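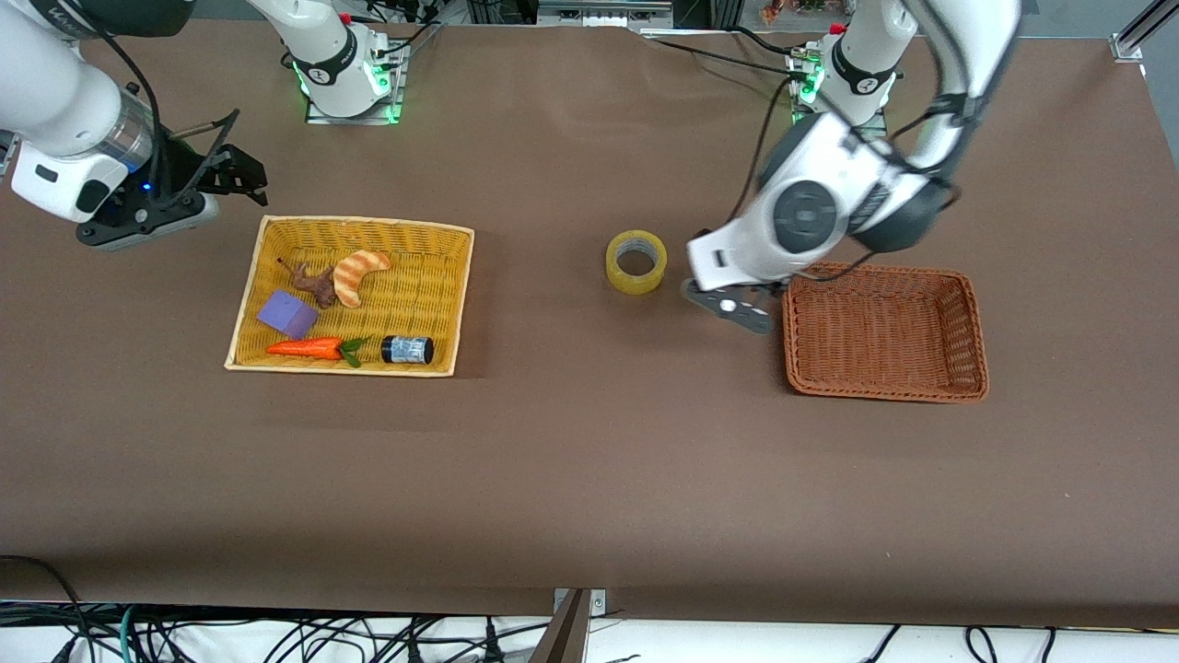
A yellow basket on a brown tabletop.

Jalholm Paper Arts to Carry Drisar Stamp and Stencil Line

JALHOLM, 24/04/2024 - Trukus, a maker of rubber stamps, stencils and printed papers for craft use, has signed a supply agreement with Jalholm Paper Arts covering the full Drisar collection. The agreement brings the line to 23 independent craft stores.

The Drisar collection consists of 92 designs, among them botanical stamps, script backgrounds and two sets of small border stencils. All of the stamps are sold unmounted and may be used with acrylic blocks on paper, canvas or wood. Matching sheets of printed ephemera are sold separately.

"Store owners have asked us for larger background stamps for a long time," said Abilio Lorente, head of sales at Trukus. "We are pleased that their customers will be able to look through the whole range in person."

The designs were drawn by mixed media artist Amado Lumanlan, whose earlier Sotomayor series remains in print.

"I wanted images that hold up under paint and glue," Lumanlan said. "Most of them started as pages in my own art journals."

Stores will receive a printed project guide with their first order. Retailers that wish to carry the collection may contact the Trukus sales office. Orders placed before the end of April ship free of charge.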